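Follent mill shop reopens with repair counter and winter knitwear collection

December 3, 2024

The mill shop in Follent has reopened after a refit that closed it for most of the fall, and it now includes a repair counter where customers can leave worn sweaters, hats and gloves to be mended.

The shop is run by Kener, the knitwear company that has operated out of the old mill on Cairns Street for more than two decades. It closed in September so that the floor could be replaced and the front entrance rebuilt with a ramp. Kener had hoped to open again before Halloween, but delivery of the new doors was held up and the date was moved twice.

The repair counter takes in wool, cotton and blended knits from any maker. Garments do not have to have been bought at the shop. Prices start at $8 for a small hole and go up to $45 for a replaced cuff or neckband. Work that will cost more than that is quoted before it begins. Most repairs are expected to take two weeks, though the company said customers who want something back before the holidays should bring it in by December 10.

Kener ran a smaller version of the service last winter from a table beside the register. It took in 1159 items between the start of the year and the day the shop closed, according to the company. Elbows and cuffs made up the largest share of the work, followed by moth damage. The company turned away 127 pieces, mostly sweaters that had shrunk in the wash or had been felted so tightly that the stitches could no longer be picked up.

"We were keeping bags of mending under the stairs," the company said in a statement. "There was no good place to do it and no good light to do it in. The new counter has its own window and its own storage, and the people doing the work can stay at it without getting up to ring up a sale."

Three menders will staff the counter during opening hours. One of them will also teach a darning class on two evenings each month, beginning in January. The class costs $20, with yarn and needles included, and is limited to ten people. Places can be reserved at the register or by phone.

The reopening also brings a change in what the shop sells. In past years it carried mainly plain pullovers and seconds from the production floor. The racks at the front are now given over to patterned sweaters, with the plain styles moved to the back wall and the seconds sold from bins near the stairs.

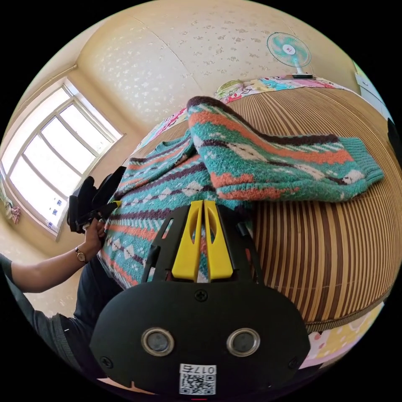

Patterned knits have done well for the company over the past two winters. Kener said it made 3349 of them last season, its highest figure to date, and sold out of the larger adult sizes before the end of the year. This season it has added children's sizes and a cardigan, and it plans to keep the best-selling styles on the machines through February. In earlier years, production of the winter line stopped before the holidays.

Adult pullovers in the new collection are priced from $92 to $138. Children's sizes start at $54. Seconds, which have small faults in the knitting or the dye, are sold at half price and cannot be returned.

A section of the shop has also been set aside for goods from other local businesses. Skinisance, which makes soap and hand balm in a unit on the other side of the mill yard, has taken two shelves near the register. It is selling a wool wash developed over the summer, along with its usual bar soaps. The wash comes in a glass bottle that can be refilled at the shop for $6. A basket maker and a local honey producer are due to move in after the holidays.

The refit was paid for in part by a grant from the town's downtown improvement fund, which covers work on doors, ramps, windows and signs in buildings more than 50 years old. The mill dates from 1908 and was used for storage for much of the 1980s. Kener paid for the repair counter, the new lighting and the shelving itself. It did not give a total cost for the project.

Parking has been one of the main complaints from visitors in recent years, particularly on weekends in December, when cars have lined both sides of Cairns Street as far as the bridge. The town has agreed to let shoppers use the lot behind the library free of charge on weekends until the end of the month. A footpath connects the lot to the mill yard and takes about five minutes to walk. The yard itself will be kept for deliveries, drivers with disabled permits and people dropping off repairs, who may park for up to 15 minutes.

Residents of the street had asked for the weekend arrangement to be made permanent. The town said it would look at how heavily the library lot was used this month before deciding.

The company expects to hire four more people in the new year, two for the knitting floor and two for finishing, where garments are washed, pressed and checked. Training is given on the job and no experience with knitting machines is required. Application forms are available at the shop.

Kener is also asking for donations of old knitwear. Pieces that cannot be mended will be unraveled for yarn, which the menders will use to match colors in future repairs. The company said older yarn is often a closer match than anything it can buy new, especially in browns and greens that have gone out of production. It is looking for wool and wool blends in any condition, provided they have been washed. Items with moth damage should be sealed in a plastic bag and handed to a member of staff, and should not be placed in the donation box by the door.

Donated sweaters that are still in good condition will be cleaned and passed on to the winter clothing drive at the Follent community hall. The drive has set a goal of 1000 garments this year and accepts coats, hats, gloves and blankets as well as sweaters. Children's coats and adult gloves are most needed. The hall takes donations on weekday mornings from 9 a.m. to noon, and the collection will close on December 20 so that everything can be sorted and given out before the holiday.

The production floor remains closed to visitors for now. Tours were a regular part of the mill's holiday season until two years ago, when a set of newer machines was installed and the walkway beside them had to be taken out. The company said it would like to bring tours back in the spring if a viewing area can be built on the upper level. Plans for that have been drawn up but have not yet been submitted to the town.

The mill shop is open from 10 a.m. to 6 p.m. on weekdays and from 9 a.m. to 5 p.m. on weekends. The repair counter closes one hour before the rest of the shop. Both will be closed December 24 through December 26 and will close at 2 p.m. on December 31.

Customers leaving repairs will be given a numbered ticket and should bring it with them when they collect. Finished items are held for 60 days. Payment is due at collection, and the counter accepts cash and cards.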